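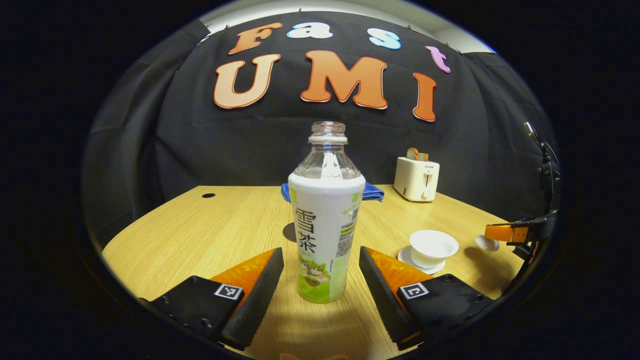

Breakfast, 3000 times over

Clekura reckons a machine can learn to set a breakfast table if enough people do it first with a gripper in each hand. I went along to their Rorstead workshop on 11/5/18 with my doubts, and most of them came home with me.

Roland Hartley runs the sessions. He wants 3000 examples before any training starts and had 97 he was willing to keep. A drink bottle, a cup and saucer, a toaster and a blue towel make up most of the course, on one table, against one black cloth. I asked what happens in a kitchen with a window. He said that comes later.
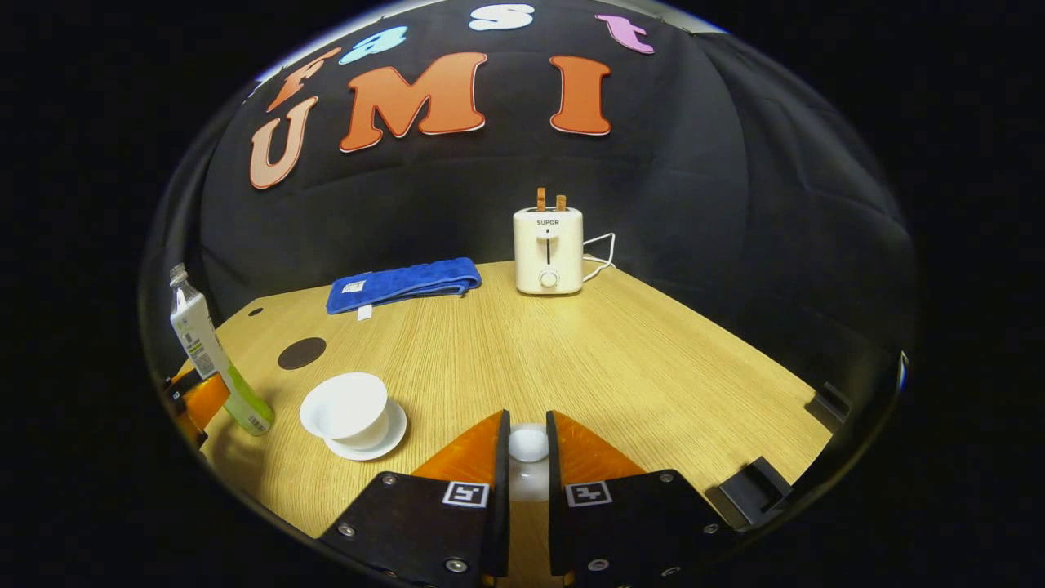
Beverley Cheetham, who labels the recordings, throws out anything where the person hesitates. I'd have thought hesitating was worth learning, particularly near a teacup. She didn't disagree, but the labelling sheet has no column for it.

The same crew did up to 300 takes for the Yeoman trial last year, and I've yet to see a result from that one either. They tell me Sungate will be different. I've asked to see it try a cup of another colour.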